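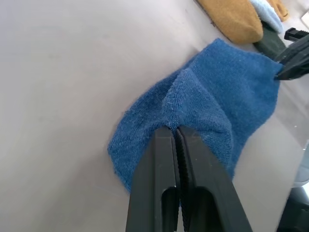

From: list member, Pruslow
To: gripper-users
Date: 7 Aug 2023
Subject: Re: Meriten vs. Hidari fingers on knit fabric

> We have only used the Hidari fingers on rigid parts. Do they
> hold a sock if the other arm pulls on it? And does the
> controller need a separate force limit for each side?

Yes to the first, within limits. We ran 20 pulls per finger set, same socks, same table, one arm holding and the other moving away at a fixed speed. The Meriten set slipped on 6 of them. The Hidari set slipped on two, both with the grip at the toe and only a single layer between the fingers. A folded pinch held every time. 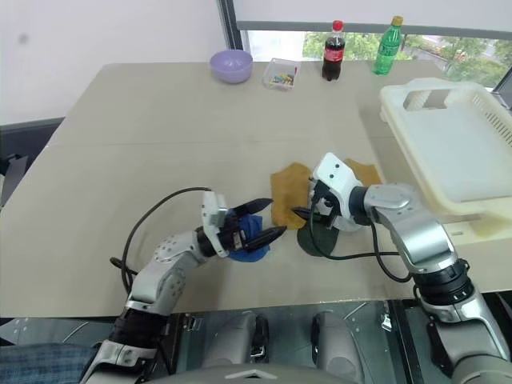

Force limits should be set per side. With one shared value, the holding arm either let go early or the moving arm dragged the sock flat before the fold formed. We now close the holding side first, wait 300 ms, then close the other. The Flanagan controller accepts separate limits, but the firmware from before April ignores the second one without logging an error. Check your version first.

Pad wear is the other variable. Lint collects in the pad texture and grip drops off after over an hour of continuous runs. Brushing the pads between batches brought the numbers back.
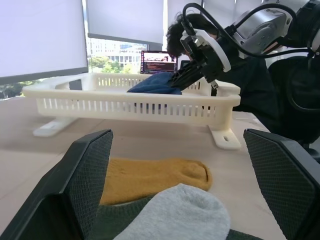
Wrist camera exposure also needs to be locked before comparing sets. On auto, dark cloth close to the lens shifted the whole image, and our edge detector lost the light socks. I can send the config file and the raw slip log to anyone who wants them.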